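Search reviews Search

Bostdale hand-held gripper pair, reviewed against our bench rules

The Bostdale pair is sold for recording two-handed demonstrations. We used a set for 30 sessions in June at the Gasport bench and marked it against the house rules we apply to any hand-held tooling: cable routing, marker visibility, grip on glass and floor marking.

Cable routing is the weak point. Our rule asks for a lead that follows the forearm and leaves the table at the near edge.
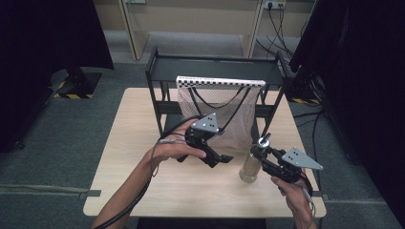 The left lead can be made to comply with one strap at the wrist. The thinner signal wire can't; it exits towards the side and has to be checked before each run. Bostdale's manual gives this half a page. Sasberg's older set has a single lead per hand and scores higher.

Marker plates are rigid and did not shift in use. We allow tracking loss in no more than 9 frames per session, and the pair stayed inside that in every session but two. Both failures came from turning the right wrist too far.

Glass handling is adequate. The rule is a part-filled, capped bottle, held by the body or the cap, with the base kept near the table. The pads held at 40 per cent closing force. At 70 the trigger becomes tiring and there is no gain.
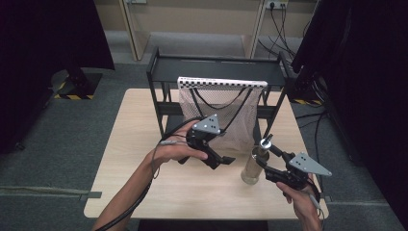
Right gripper at the cap, bottle upright; left gripper in front of the net bag.

Stand bases should be outlined in hazard tape whichever kit is bought. The Lie floor template is suitable and is not included.

Passed, with a note on the signal wire. Recheck straps monthly.

We use cookies to remember your settings. Accept Manage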